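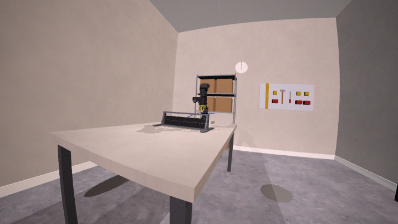 Notes on the Second Season of the Lutum Street Reading Table

Posted Monday, March 11, 2024
Filed under: Community, Preltville

The Lutum Street Reading Table has now completed its second season, and I wish to place a short account of it on this site for residents who were unable to attend the closing evening.

The program was established by Atif Abbasi, a retired postal supervisor who has lived in the Kovness neighborhood of Preltville for most of his adult life. Its purpose is to assist adults with the written material that arrives in an ordinary household: utility notices, lease renewals, school enrollment forms and letters from the county. Participants bring the document, and a trained reader goes through it with them line by line. No fee is charged and no appointment is required.

Attendance

During the season, 110 residents made use of the service. The busiest month was January, when property assessment letters were mailed and several households on the east side of Kovness received the wrong parcel number. Mr. Abbasi wrote to the assessor's office on behalf of 11 of those households. Corrected letters have been issued to all but two.

Readers

The program currently has 12 trained readers. Hnat Pavliuk joined in the fall and has taken responsibility for Ukrainian-language sessions, which had previously been available only by telephone. Mr. Pavliuk drives a delivery route in the mornings and is therefore scheduled for evenings only. Residents who need a Ukrainian reader during the day are asked to leave their name at the Tkachuk Bakery counter, where the sign-up sheet is kept beside the register.

I asked Mr. Abbasi why he began this work. He told me that he had spent years delivering envelopes to people who later stopped him on the sidewalk to ask what was inside them. "I knew the addresses," he said. "I did not know the answers, so I went and learned some."

Changes for the coming season

Sessions will begin half an hour later to accommodate the revised bus schedule. Readers will no longer keep copies of any document, and participants should take all originals home with them. Tax returns remain outside the scope of the program, although readers may explain a notice that has already been received.

Persons wishing to train as readers should be fluent in English and at least one other language spoken in the neighborhood. Training consists of two evening sessions followed by a period of observation. Application forms are available at the bakery and at the Preltville branch library, second floor.

Comments on this post will remain open through the end of the month.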